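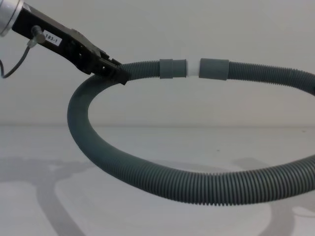

Felt (the cloth)

Felt is a cloth made by matting fibres together until they lock, with no weaving or knitting involved. I've been making the stuff at home for 17 years and I still find it slightly magical – you start with a heap of fluff and finish with something you can cut with scissors and it won't fray!

How it works

Wool is covered in tiny scales, a bit like the tiles on a roof, and they all point towards the tip of the hair. When you add warm water, a bit of soap and a lot of rubbing, the hairs creep along in one direction and tangle up with their neighbours. They can't easily creep back. Anyone who has put a good jumper through a hot wash knows this already (mine was green, and would now fit a teddy bear).

Sheep's wool is the usual choice. Merino is soft and felts quickly, so it's what most people are sold when they start. Coarser fleeces take longer but make a tougher cloth, and I much prefer them for slippers. Rabbit and beaver fur were the hatmakers' favourites for centuries. Cotton has no scales and won't do it at all.

Main kinds

Wet felt is the oldest sort and the one I make most. You lay out thin layers of wool, each one running across the last, wet them, and roll the lot up in a mat. I use 4 layers for a bag and a couple more for anything that goes on feet.

Needle felt is made dry. The needles have little barbs that push fibres down into the mass, and factories use whole boards of them to make carpet backing and the like. At home you do it with one needle and a block of foam, and you will stab your thumb.

Pressed felt comes in big flat sheets, made with steam and pressure. Piano hammers are covered in a very dense version. The craft squares sold in shops are mostly acrylic these days, so do check the label if you want wool, as 100 per cent wool felt costs a fair bit more and is worth it.

Then there's boiled wool, which people argue over. It is knitted first and shrunk afterwards, so strictly it's a fulled cloth. I'd let it in.

History

Felt is very old, possibly older than weaving, though cloth rots and it's hard to be sure. Some of the best early pieces come from frozen tombs in the Altai mountains in Siberia, including a lovely stuffed swan. Herding peoples across Central Asia have long used it for tents, rugs, boots and saddle covers, and a yurt is still wrapped in it.

Nearer home, Latbridge had a felt works by the river that made hat bodies and later underlay. The building is flats now. I have one of its old hat blocks on my windowsill, bought in the market at Dindeck for £18, and I've never made a decent hat on it.

Looking after it

Moths are the great enemy. I put finished pieces in the freezer for a fortnight, in a sealed bag, then keep them somewhere light and airy. Wash by hand in cool water, squeeze gently, and dry flat – never on a radiator. Bobbles can be shaved off with a cheap razor.

See also: Fulling, Hatmaking, Wool, Yurt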